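Section 6. Comparing Two Grippers on the Dish Set

By now your arm is mounted, homed and talking to the Trasard controller. Time for the fun part! The dish test is the best way we know to get a feel for a gripper, and it needs nothing fancier than a green cloth and some colored plastic bowls and cups.

The steps are the same for the Cadell and Fogh fingers. Run the full set with one, swap, and run it again.

Before you start

CAUTION: Keep hands and sleeves off the table whenever the arm is enabled. The fingers close faster than you expect.

1. Cover the table with the cloth and pull it mostly flat. Small wrinkles are fine — they make the test more honest.

2. Set out the bowls and cups. Mix the sizes, and nest at least two bowls so the gripper has to deal with a stack.

3. On the controller, open Grip > Force and enter 50. Leave it there for both grippers, or the results won't compare.

4. Load program 1594 (Dish Rim Pick) and press Run once. The arm moves to its ready position and waits.

Rim picks

5. Choose a bowl on top of the stack and start the pick. One finger should go inside the rim and one outside.
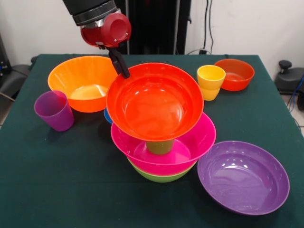
6. Watch the angle as the bowl comes up. A bowl held by its rim will want to tilt, and how far it tilts tells you a lot about the finger pads. Write down whether it stays put, swings or slips.

7. Let the arm hold for 2000 milliseconds, then lower the bowl to a clear spot on the cloth.

8. Repeat until you have 6 picks in the log, using a different bowl or cup whenever you can. Cups are a lovely challenge here, with so little rim to grab and such steep sides.

NOTE: If the lower bowl comes up along with the top one, stop the program and set both down by hand with the arm disabled. Log it as a double pick. Don't raise the force to fix it. Try moving the approach point outward first.

Swapping fingers

9. Press Stop, wait for the arm to settle, and disable it before touching the gripper.

10. Change the fingers as shown in Section 4. Run the zero routine again, even if the new set looks like a perfect match.

11. Put the dishes back in a mixed layout and repeat steps 4 through 8.

Checking the approach from overhead

It's worth looking down on the table before each close command. From the side, a gripper can seem lined up when it's well off center, and a small cup sitting in a bowl is where this shows up most.
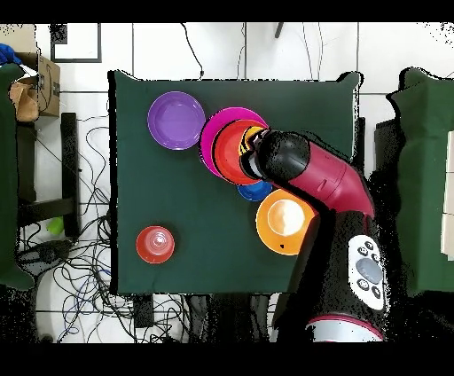
Zanden, March

Revision note: the overhead check is new in this edition, and we're really pleased with it. Pause the program with the gripper over its target, look straight down, and nudge the wrist until both fingers have room to pass the rim. Then resume. If you need the same nudge every time, save it under Tool > Offset for that set of fingers — each set keeps its own value.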